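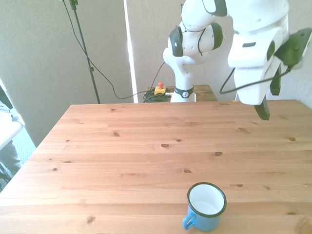 4.2 Comparing the two controllers

I'll admit I went into this part with a favorite. Milagros Taipe wrote the Prirex controller over one long November and I'd been using it for everything, so Gakura had to win me over. Both got the same job: come down over an enamel mug on the pine table, close on it, lift it, hold it, set it back. We ran 100 trials per controller, 50 with the handle turned toward the arm and 50 with it turned away, and we changed nothing else between the two blocks.

Prirex was faster on nearly every run. It also got fooled by the handle a lot more than I expected, and 36 of its trials ended with a finger landing on the handle and the mug getting shoved sideways. Gakura creeps down so slowly that you want to push it (I went for coffee more than once), but it waits for a fresh pose before it closes, and that wait paid off when the handle was in the way. 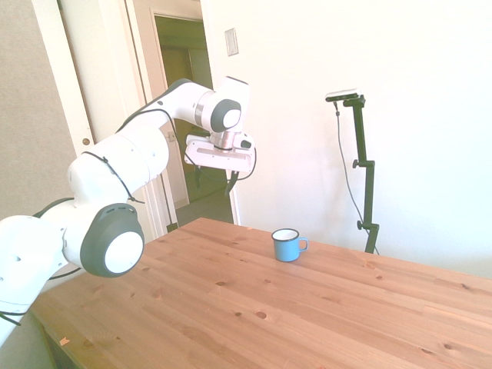 Figure 3. White arm with its two-finger gripper above the table, fingers empty, and the blue mug standing on the wood.

Most of my time went into the camera pose, and I'd do it differently now. Our first calibration drifted by up to 732 microns over a day, small enough to ignore until you plot it against the misses. The sensor sits on top of the black stand behind the table, tilted toward the wood, and every clamp and knob on that pole is one more thing that can slip. We ended up recalibrating before each block - dull work, but the misses stopped bunching up late in the day. Milagros wants to try the Sondov bracket next. I'd like to leave the hardware alone and fix the pose filter first, and we still haven't settled it.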